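Notebook, garment handling, folding with two hand-held grippers
Thursday, February 20, 2020

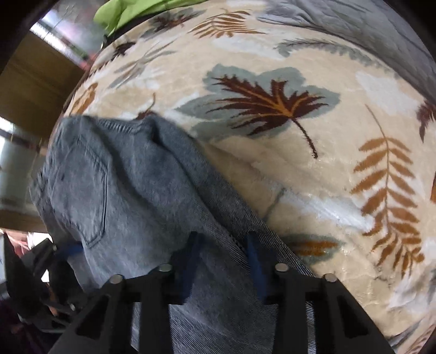
Jeans on the leaf blanket, a gripper over them. Tips open over the denim, second gripper at lower left.

Today I wanted to settle the question from Agnese: is it the policy that fails on trousers, or is it our demonstrations? I now believe it is mostly the demonstrations, and in particular where the person puts the tips when the first grasp begins.

Background for my own memory. We have 900 folding demonstrations in the Henao set. In 520 of them the garment is a shirt or a towel, so trousers are the smaller part. Leidy labelled the first contact point of each trouser demonstration by hand, which took her most of last week. She marked it as "edge" (waistband, hem or side seam) or "middle" (open cloth, any place away from an edge). I trained the Gedeck model two times from the same starting weights, once with all first grasps and once with the "middle" ones removed. Nothing else was changed. Training went to 200 epochs in both cases.

Result on the arm, 16 trials for each model, same start poses taken from the printed sheet: the filtered model finished the fold clearly more often. I will not write the score here until Rajeshwari has watched the recordings, as I was scoring my own work and I was too kind to myself in January.

What I saw by eye in the failures of the unfiltered model:
- It goes down over the middle of a leg, closes, and takes only a small pinch of the top layer. The other layer stays on the bed.
- With the back pocket facing up it likes to go to the pocket stitching. I suspect it has learned that a double stitch line means "edge". On a hem this is correct. On a pocket it is wrong.
- When the waist is bunched it waits a long time, then chooses the bunch.

The pocket problem is still present in the filtered model, only less. Removing data will not cure it, I think. We need demonstrations with the pocket side up and a good first grasp at the waist.

About the background: Eusebio asked if the patterned blanket hurts us. I looked at the attention maps for the blanket sessions and for the plain sheet sessions. On the blanket there is some attention on the dark red leaves at the beginning, but it moves to the denim before the tips arrive. I would keep the blanket. Homes have such blankets.

One mistake to record. For the first trials I had loaded the old Tendell calibration, so the fingertip height was wrong and the tips pushed into the mattress. Those trials are thrown away and repeated, they are not in the 16.

To do:
- Rajeshwari scores the recordings without knowing which model is which
- new demonstrations, pocket side up, grey and dark denim
- ask Marleny if the Jekano loader can read the contact labels directly, my conversion script is ugly
- try a lower weight for "middle" grasps in place of removing them

Comments (3)

Leidy Huanca: Please note that I changed the rule for side seams after the first day. Early labels count the seam as "middle". I can redo them, it is not many.

Agnese Juška: Then the two groups are a little mixed, and the comparison should wait for the new labels. Could you also keep the seam as its own colour in the plots?

Marleny Bedoya: The loader can read them if they are in the same folder as the trajectory. Send me one file and I will check it.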